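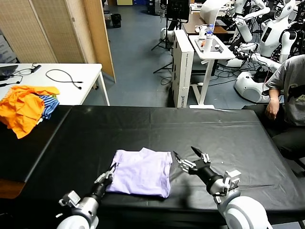

Doina Pavlović
Garment lists and fold notes, Bernine

README for the Bernine folding set
last edited 22/07/2019

What it is

Notes and labels for folding everyday clothes on a table. T-shirts mostly, some vests, some stripy things, a few items I still don't have a good word for. 328 folds labelled start to finish, 2,301 stills pulled out of them. Read this before you open the label sheet or you will email me and I will send you this.

Second half written in a rush, sorry. Velimir wanted it up before I went on leave.

What's in the folder

folds.csv -- one line per fold, start and end, garment code, fold type
stills/ -- the pictures, in subfolders of 300 so the file browser doesn't choke
garments.csv -- colour, sort of garment, size on the label if there is a label
notes.txt -- my own notes, unsorted
old/ -- ignore. Kept for Nikola, who still has a script pointing at it

Garment codes

Two letters and a number. TS t-shirt, VT vest or strappy top, ST anything striped (yes I know stripes aren't a garment, it was quicker at the time and now it's in everything). XX is don't know.

Colour is in everyday words. Lavender, orange, navy. Early on Dragica and I disagreed over lavender / lilac / purple and you'll find all three in the older lines. Same clothes in a lot of cases. If you're filtering by colour, search all three. Will merge them at some point.

The XX problem

Garments that are bunched up are hard to name, and the rule is you label what you can tell from that still alone, no peeking at the next one. So a top may be XX in one still and TS a bit further on in the same fold. On purpose. What usually saves you is a small part poking out of the heap: a sleeve end, a collar, a care label. A lavender thing all in a crumple could be nearly anything, but if there's a thin strap looping up at the top, put VT and set sure to 1 out of 3.

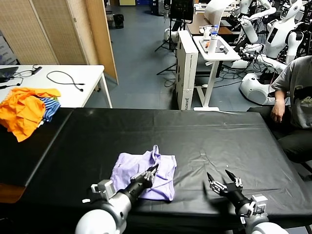
Sureness scores run 1 to 3. 3 means you'd know it across a room, 2 means you're fairly happy, 1 means one clue and a guess. Please don't leave it blank, blank gets read as 3 by the import. The strap sticking up from the purple top is the sort of clue I mean for a 1: clear enough by itself, but with the rest of the cloth so crumpled you can't see a neckline or say how long the thing is. Dragica would give it a 2. We left both scores in where we differed, hers is in the column called sure_b.

Fold types

H -- in half, side to side
L -- lengthwise into a strip
S -- sleeve or edge turned in
B -- bottom up towards the neck, or neck down to the bottom, we didn't split these
R -- smoothing or tidying, no new fold
U -- undone, cloth opened out again

More than one can apply. Write them in order with a plus, so S+B. Not S/B. Not "S and B". Velimir's import falls over on the slash.

A fold starts when the cloth begins to move and ends when it is let go. If it gets picked up again straight after, same fold. If it's left alone for a bit then new fold. "A bit" was judged by eye and I wouldn't build anything delicate on the end times.

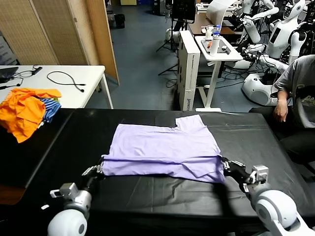 Where a fold goes in and comes out again it gets U and then whatever came next. Don't delete the first attempt. People kept tidying these away in the first pass and we lost a good number of the messy ones, which are the ones most folk ask for.

Half done stills

Tag a still "part" if you can see at least one crease line but the outline isn't square yet. Tag it "done" if you'd put it in a drawer. "Done" doesn't mean neat. I have a drawer. Slightly rounded corners fine, a bit of hem showing fine, sleeve hanging out not fine.

Edge not square because of a turned-in sleeve: still "part". This came up a lot.

Strips

L folds get their own bit because they were labelled badly in June and had to be redone. A strip is anything clearly longer than it is wide, folded along the length. It doesn't have to be even. Layers at one end and flat at the other is normal, put the thicker end in the notes column, left or right as you look at it.
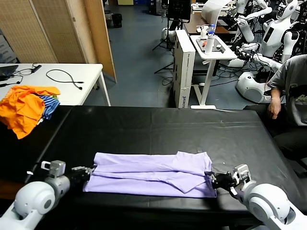
Flaps are where most of the mistakes were. If a loose bit of cloth lies across the strip at a slant it's a flap, and you write flap plus the side it's on. The lavender strip has one like that over its right half, with creases stacked up under and round it, so the line reads L, part, flap right. Could be a sleeve, could be just the edge of the body folded over. Don't try to decide, "flap" covers both. Specks and bits of fluff on the black surface are not labelled, so leave the little white one off too.

Other clothes on the table

Anything waiting in a pile gets a single tag, "pile", and the colours you can see. Orange and stripes, for instance. No garment codes for piles, no fold types. If only a hint of a colour shows, put it in brackets: orange, stripes, (yellow). Laurier asked for codes on piles and I said no, it would of doubled the work.

Known faults

- colour words not merged, see above
- some L folds from the first pass may still say H
- size missing for most of the vests
- sure_b is empty for anything Dragica didn't see
- the striped things. I know.

Stills cap

Any one garment is capped at 600 stills so the popular ones don't swamp the rest. After that extra stills are dropped, evenly spaced, not off the end.

Changes

Send them to Velimir Mladenović while I'm away, with the garment code in the subject line. Small fixes to spelling in notes.txt not needed, I can read my own typing. New fold types need a word with me first, please don't just start using a letter -- somebody invented Q last time and I still dont know what it was for.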